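首页 专题 城市 饮食 居家 书评 往期 订阅 登录

植物不上车

搬家公司的报价单上有钢琴，有鱼缸，有保险柜，唯独阳台上那一片绿的没有着落

我在弗洛克代尔（Flokdale）住了几年，搬过几次家，每次都在同一个地方翻车：阳台。书可以装箱，碗可以拿毛巾裹，床垫虽然难看，好歹有四个角。等到所有东西都下了楼，师傅在门口擦汗，问还有没有别的，我才推开阳台门，像坦白一桩旧案似的说，还有一点植物。

“一点”这个词在搬家行业里声誉很差。

这一回的师傅叫兰布罗斯·巴拉斯卡斯（Lambros Balaskas），在维库敏（Wekumine）搬家公司干了13年，肩膀宽得可以当吧台。他探头看了一眼，没有进去，把合同翻到背面，手指按在一行小字上。那行字说，活体动植物不在承运范围之内。他按得很轻，态度也好，像医生让你自己看化验单。

我问，鹅掌柴算活体吗。它已经两年没长新叶了。

他想了一会儿，说这个得我自己判断。

于是那天傍晚，我的沙发坐着货车走了，我抱着一棵鹅掌柴坐公交车。车上有人给我让座，我不确定是让给谁的。

后来我去问维库敏的办公室，为什么植物不能上车。接电话的人十分耐心，给了我好几个理由，听上去都像是从别人的投诉信里提炼出来的。土会漏。水会漏。车厢夏天闷冬天冻。客人会说叶子原来比这多。最后一条最要命：沙发磕掉一块漆，有照片可查；一棵龟背竹到了新家第三个星期才开始发黄，这笔账怎么算？她说他们赔过一次，赔的是一棵据说养了很久的栀子花，客户索赔的金额是654。公司付了钱，第二天就把那行小字印到了合同背面。

我问她那棵栀子花后来怎么样了。

她说，活得挺好，客户隔了半年又搬了一次家，还是找的他们，还问能不能把花带上。

弗洛克代尔是个租房的城市。房子大多四五层，没有电梯，阳台窄得只够一个人侧身站着后悔。租约按年签，二月到期的最多，据说和从前纺织厂结账的月份有关，厂早没了，规矩还在。于是每年二月，城里最冷的那几天，满街都是抱着植物走路的人。绿萝塞在羽绒服里，只露出一截藤。虎尾兰裹着浴巾，像刚被人从泳池里捞上来。有一年我见过一位老先生用婴儿车推一棵柠檬树，雨罩拉得严严实实，走到路口还停下来掀开一角看看。

我在这座城市里认识的人，有一半是这样认识的。两个人在楼梯上迎面碰见，各自抱着一盆东西，谁也看不见谁的脸，只好隔着叶子打招呼。

房东们对此另有看法。我上一任房东把“植物”列在退租检查表里，和“霉斑”挨着。她来验房的时候蹲在阳台上，用指甲抠地砖上一圈一圈的水渍，抠了很久。那些圈大小不一，有的套着有的，看着像奥运会筹备得太仓促。她问我这是什么，我说是盆底。她说盆呢，我说搬走了。她说那圈怎么不搬走。

我无言以对。押金扣了一部分，项目一栏写的是“圆形”。

事情到这里还只是我个人的窝囊，变成一篇稿子，是在认识勒鲁女士之后。

雷菲卢埃·勒鲁（Refilwe Le Roux）在博塔（Botha）苗圃管温室。苗圃在城北，公交车终点站下来还要走一段，路两边是修车铺和一家卖墓碑的。她说位置选得不错，人来了一般不会空手回去，这话我不知道她指的是哪一家。

博塔苗圃有一项不怎么宣传的业务，叫寄养。你搬家，你出差，你和同居的人闹翻了暂时不想看见那棵一起买的橡皮树，都可以把植物送来。按月收钱，叶子掉了不赔，死了打电话通知。每年二月温室后半截就满了，植物挤在长条的架子上，盆上贴着胶布，胶布上写着主人的名字和一句嘱咐。

我在那里转了一个下午，光看胶布就够写一本小说集。

有一张写着：两周一次，多了它会装病。

有一张写着：不要和蕨类放在一起，有过节。

有一张只写了一个电话号码和“别打”。

还有一张，字迹工整，从盆沿一直绕到背面，我转着圈读完，是一份完整的作息表，包括几点拉窗帘。勒鲁女士说温室没有窗帘。她跟那位客户讲过，客户说那就请她那个时间站到植物前面去。

“站了吗？”

“路过的时候会慢一点。”她说。

寄养业务最大的麻烦在于没人来领。签的是一个月，拖成一季，再拖成一年。起先还续费，后来费也不续，电话打过去，对方支支吾吾，说新房子朝北，说猫，说现在的心情不太适合养东西。勒鲁女士听得多了，总结出一条规律：凡是先问“它还好吗”的，都会来；凡是先说“我正想给你打电话呢”的，一律不会来。

按合同，逾期的植物归苗圃处理。处理这个词听着吓人，做起来就是换一张胶布，标上价，挪到温室前半截去卖。有一棵散尾葵就这样卖给了它原来的主人。那人逛了一圈，觉得这棵尤其顺眼，付钱的时候说，我以前也有一棵，没它长得好。

勒鲁女士没有说破。她觉得人家花了钱，应该得到一棵新的。

我问她自己家里养什么，她说什么也不养，家里有两把塑料椅子和一台很好的收音机。

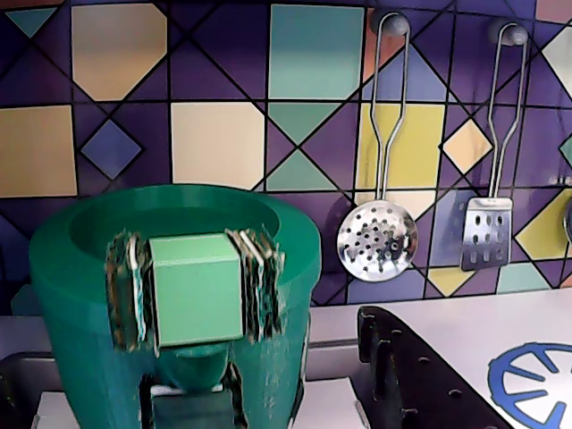
青绿色的塑料盆，盆壁上有些浅色的擦痕。

说到盆，就得说说这件事里最没出息的一环。

植物换主人，大家起码会问一句品种，问一句喜不喜阳。盆从来没有人问。它跟着植物来，跟着植物走，植物死了它就空下来，摞在阳台角落，里面积一点雨水，等着下一位。一个家庭里要是有什么东西能比婚姻长久，我猜就是塑料花盆。我母亲有一只红褐色的，早先种葱，后来种过一阵辣椒，再后来用来装晾衣夹。她搬过那么多次家，扔掉了我的全部课本和一架电子琴，那只盆一直在。我问过她怎么不扔，她很惊讶，说好好的盆，扔它干吗。

好好的电子琴她就没有这句话。

陶盆的命运要体面些。陶盆有人夸透气，有人拍照，有人专门坐车去买那种做旧的，上面长好了青苔，价钱比没长的贵一倍。可是搬家的时候陶盆第一个碎。我在楼道里见过太多这样的场面：一声闷响，然后是一段很长的安静，然后是一个人蹲下来，把土往一起拢，嘴里念念有词。有文化的这时候会提到金缮。没有人真的去金缮。碎片垫在别的盆底下，用来挡排水孔，也算一家人齐齐整整。

塑料盆掉下楼梯，会弹。兰布罗斯讲过，他有次在三楼碰掉一只，一路弹到一楼门厅，等他下去，盆站得端端正正，就是土全留在了楼梯上，每级都有，分配得挺公平。住在二楼的邻居开门看了一眼，又把门关上了。

离弗洛克代尔两小时火车的蒙尔坦蒙（Moltanmont），对这件事另有一套办法。那边的人一提起我们，表情就像城里亲戚听说你家还在用煤炉。蒙尔坦蒙有一个植物换房日。名字是市政厅起的，起得不太好，头一年有不少人真的带着户型图去了。

规矩是这样：每年秋天选一天，要搬家的人把带不走的植物放在自家楼门口，谁想要谁拿，拿走一盆，得留下一张条子，写上新地址，好让原主人有机会去看望。今年这一天是10/23/26，我提前买好了车票，打算去见识一下文明。

火车上坐我对面的是一对年轻夫妇，带着一辆折叠手推车和一卷麻绳，神情像要去抄家。女的跟我说，去年他们来晚了，好的都没了，只剩下芦荟。她说“芦荟”两个字的口气，我至今记得。

芦荟在植物交换这件事上的地位，相当于婚礼上的水晶烟灰缸。它太能生了。谁家有一棵，第二年就有一窝，送人，人家也有一窝。在蒙尔坦蒙的街上，我看见的第一盆植物是芦荟，第二盆也是，走过整整一条街，楼门口蹲着的全是芦荟，一盆盆张牙舞爪，仿佛这条街的居民商量好了要防什么。有一户在盆上插了块纸牌：“买一送一”。旁边有人用圆珠笔补了一句：“不买能不能不送”。

真正的好东西在背街。我跟着那辆手推车拐进一条巷子，眼看着这对夫妇在一棵天堂鸟面前停住，互相看了一眼，一句话没说就开始捆。捆到一半，楼上窗户开了，一位穿睡袍的先生探出头来问他们在干什么。男的说，今天换房日。睡袍先生说，那棵不是，那棵是我放在门口晒太阳的。

双方在窗户上下进行了一番礼貌的交涉。男的认为，植物放在门口，又是今天，按常理可以推定。睡袍先生认为，按常理他要下来了。最后天堂鸟留下，睡袍先生过意不去，送了他们一盆芦荟。

条子的规矩执行得怎么样，我也留心看了。大部分人都写，写得很敷衍，有的只写“城东”，有的写“有缘再见”。一位老太太捏着一张条子站在楼门口，给每个路过的人看，问认不认识这是哪条街。她送出去的是一棵茶花，拿走的人字写得像心电图。围上来的人越来越多，大家把条子传来传去，有说是磨坊街的，有说那不是街名，是“谢谢”。

后来我在咖啡馆里又碰见她，她已经想开了，说花是她丈夫的，她嫌它占地方嫌了一辈子。过了一会儿她又问我，磨坊街怎么走。

市政厅对这个活动很满意，展板上写着去年有3134盆植物找到了新家。这个数字是怎么来的，我问了展板旁边的工作人员，他说是条子收上来统计的。我说可是条子不是留给原主人的吗。他看了看展板，又看了看我，问我要不要一个印着植物图案的帆布袋。

我要了。

回程的车上，折叠手推车那一对坐在隔壁车厢，麻绳用掉了大半，车上堆得满满当当，细看下来有三分之二是芦荟。女的靠着男的肩膀睡着了，男的一手扶着车，叶子尖扎着他的下巴，他也不敢动。

我后来把这一路的见闻讲给勒鲁女士听，她一边听一边给一排绿萝剪枯叶，听到3134的时候剪子停了一下。她说，找到新家不稀奇，她这里每天都有植物找到新家，要问的是过了冬天还剩多少。又说，秋天换地方，换完就是暖气季，窗台上面冷风，下面暖气片，植物站在中间，等于一个人脚踩炉子头伸进冰箱。她要是市政厅，就改到五月。

我说那你给他们写封信。

她说写过，回了一个帆布袋。

为了这篇稿子，我还去听了一次所谓的搬迁顾问讲座，地点在弗洛克代尔图书馆的地下室，主讲人是个极干净的年轻人，幻灯片做得也干净。他的主张是搬家前做一次“植物盘点”，把每一盆拿在手里，问问自己，如果今天在店里看见它，还会不会买。

底下坐着的多半是上了年纪的人，大家沉默地想了一会儿。前排有位先生举手，说他那盆君子兰，今天在店里看见肯定不会买，难看，又贵，开花的颜色也不对。

年轻人说，那您就有答案了。

先生说，可是它在我家三十年了呀。

年轻人说，所以可以放下了。

先生说，放哪儿？

这场对话到此陷入僵局，后半场大家主要在讨论君子兰怎么才能不夹箭。讨论得很热烈，年轻人插不上话，站在自己的幻灯片旁边，那一页上写着四个大字：轻装上阵。散场的时候我看见他跟在那位先生后面上楼梯，手里拿着一张纸，在记什么时候该施磷肥。

我倒是照他的办法在家试过一次。先拿起鹅掌柴。如果今天在店里看见它，会不会买？不会。别说买，店家倒贴我也要考虑一下。它偏着长，一边秃，杆子上有一道疤，是第一次搬家时被车门夹的。我把它举了一会儿，手酸了，放回原处，顺便转了个方向，让秃的那面冲墙。

然后我拿起薄荷，薄荷死了。

关于死掉的植物该怎么搬，几乎没有资料。我问过的人里，承认自己搬过死植物的出乎意料地多。有人说当时没看出来；有人说看出来了，想着万一是休眠；有一位同事把一根光杆搬了两次家，浇了一年多的水，直到有个客人进门，夸他那个衣帽架挺有意思。

“万一是休眠”大约是植物爱好者最后的一道防线。我在博塔的温室里也见过这样的盆，土面上什么都没有，胶布写得明明白白：活着的，请浇水。勒鲁女士照浇。我说这不是白费水吗，她说人家付了钱。又说有一回也是这么一盆，从秋天浇到第二年春天，她都准备拿去倒了，冒出来一个芽，她高兴坏了，立刻给主人打电话。主人过来一看，说是草。

那棵草主人还是带走了。

说回运输。搬家公司不运，总有人会运。弗洛克代尔的布告栏上，二月前后能看见一种手写的小广告，“绿植代搬，车内有暖”，下面撕得只剩一两条电话。我打过其中一个，来的是一辆面包车，后排座椅拆了，铺着旧地毯，车里果然很暖，暖得挡风玻璃一直是白的，司机每隔一会儿就拿袖子擦出一个洞来看路。他把我的植物一盆盆卡进牛奶筐里，手法极好，缝隙处塞报纸，高的靠着驾驶座，用安全带系上。

他不大和人说话，跟植物说。转弯之前他会往后喊一声，坐稳了。

我坐在副驾驶，也跟着抓了一下扶手。

路不远，收了我500，我在心里算了算，够买一阳台新的。这笔账每个搬过植物的人都算过，算出来的结果也都一样，然后都把钱付了。我有个朋友在会计师事务所上班，替别人算起折旧来六亲不认，自己搬家时花钱给一棵吊兰订了个木箱。吊兰。那东西掐一截扔在水杯里都能活。我提醒她，她说不一样的，这一截和那一截不是一棵。

我再往下问，她就去倒茶了。

兰布罗斯在这个问题上的立场，后来有了一点松动。稿子写到一半，我约他喝咖啡核对几个细节，他迟到了一会儿，进门时手上有土。我看着他的手，他也看着他的手。

他说，有些客户，尤其是年纪大的，尤其是五楼的，东西都下去了，最后站在门口，也不开口求你，就看着那盆花。合同是公司的合同，公司的车当然不能装。但驾驶室副座前面有一块地方，那里不算车厢。

“那算什么？”

“算我放脚的地方。”

他说到现在为止，放脚的地方坐过杜鹃、坐过橡皮树，有一回坐过一棵仙人球，那天他一路没怎么换姿势。他请我不要把这段写进去，隔了一会儿又说，写也行，公司的人不看杂志。

我问那我那次呢，我的鹅掌柴怎么就得坐公交。

他很诚恳地回忆了一下，说，你那棵，我以为你是要扔的。

现在住的这个阳台朝西，比上一个宽一点，能站下一个人和一份后悔。鹅掌柴靠墙放着，秃的那面照旧冲里。楼下邻居是个爱整洁的人，搬来第一周就上来敲门，问我浇水能不能避开她晾床单的时候，我们为此交换了各自的日程，她的比我的长得多。上个月她又来敲门，我以为水又滴下去了，赶紧道歉，她摆摆手，从身后端出一盆东西来，说太多了，实在养不下，你看看要不要。

是芦荟。

我说谢谢。我把它放在鹅掌柴旁边，底下垫了个旧盘子，这样地砖上不会有圈。

读者评论

北窗没太阳：我们家那份合同我特意翻了，背面真有那行字。以前一直以为那是保修条款。

君子兰他爹：夹箭的问题讲座上最后讨论出结果没有？作者写一半不写了，急人。温差，我先说一个，温差。

小满：婴儿车推柠檬树的老先生我也见过！！他还会给树讲到哪一站了。那年之后没再碰到，希望是不用搬了。

阿庚：500太贵了，去年我打的那个电话收得比这便宜，不过车里没暖气，到地方蝴蝶兰全趴下了。所以也说不好。

磨坊街住户：磨坊街没有茶花，我刚在楼下走了一圈。老太太如果看到，可以去问问磨坊后街，两条街老弄混，邮差也弄混。

会计的朋友：木箱那位是不是姓周？是的话你还欠我一截吊兰。

tangtang：有人要芦荟吗，自取，带盆，不用留条子。

北窗没太阳：回复 tangtang：别。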